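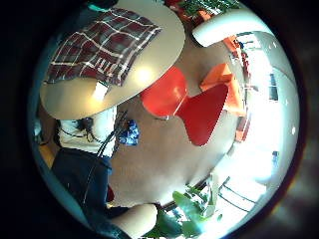 Mathis Fleury wrote in to ask whether you can even fold something neatly on a round table, with no straight edge to line it up against. Great question to start with, Mathis! Yes, you can. I had the same worry when I moved my folding sessions over to the lounge at Landeg, and I got over it in one afternoon. Use the pattern as your straight edge. Pick one stripe, decide that it's your line, and fold to that.

Do I need to sign up?

No, come on in. I'm there from 10 in the morning and I usually pack up by 2 (later if we get talking). If you're bringing friends, drop me a note so I can make sure there's a table.

What should I bring?

One piece of cloth you're always fighting with. A shirt, a scarf, a throw, a pouch that never goes flat, whatever. I like people to start with plaid. Please leave the fitted sheets at home the first time, I beg you. We'll get there.

Why plaid?

It tells on you! On plain cloth you can be off by an inch and feel pretty good about yourself. On plaid you see it right away, the lines just don't meet. Do it wrong a few times and your hands start fixing it before you've thought about it. I love plaid for that.

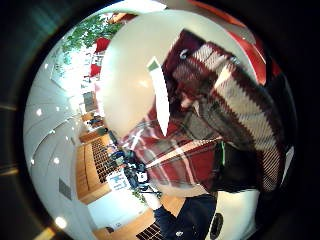

Trefor Phillips thinks I have this backward and that beginners should learn on plain cotton, so they feel for the edge with their fingers and don't stare at the stripes. He made his case in a very long email, and I've come around on part of it. So now we do one round on plaid and then one on plain, and you tell me which one felt better. Votes are running pretty even.

How do I fold something with a thick edge?

Thick edges go to the inside, and only one layer at a time. If you stack two hems on top of each other you get a hump, and then the whole thing slides off the pile in your closet. Smooth outward from the middle with the flat of your hand. Don't pull at the corners! Pulling makes the stripes wavy and then you're chasing them around all day.

Does it matter what goes on top?

For a shirt, yes - put the side with the buttons down for the first folds and flip it over at the end. For a scarf, who cares, pick the side you like.

Is the room bright enough to see dark cloth?

Plenty. There are ceiling lights and you get daylight too, so maroon and black are no trouble. If the shine on the tabletop bugs you, scoot around to the next chair. Nice thing about a round table, there's no bad side.
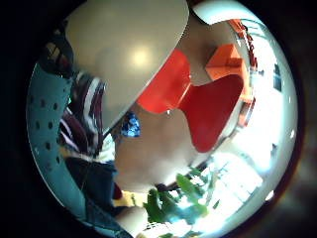
Red and orange seats, with the window beyond.

Are the chairs comfortable for a whole session?

I think so, and I'm picky. They're those molded ones in red and orange and I'm very fond of them. Mathis brings a cushion. For longer folds you may want to stand up anyway, it's easier on your shoulders.

Can I bring a big blanket?

Up to 40 inches across is fine on the table. For anything bigger, fold it in half at home first and we'll take it from there. I did once try a Jandell picnic blanket in there and it ended up mostly in my lap.

What do I do with small stuff like pouches?

Lay it flat, press the air out, then fold once toward yourself and stop. People overdo pouches. If it springs open, leave it under a book overnight. 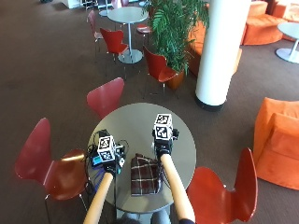 Plaid pouch in the middle of the round table.

How long until I get good at it?

I've folded one scarf maybe 200 times and I still have days when it looks like laundry. You'll see a difference by the second visit though.

Do you sell folding boards?

Nope. I had a Verkusus one and gave it to my sister. You really only need a table.

Is there coffee?

Jaka, down the street, opens early. Cups stay off the table while there's cloth on it, please!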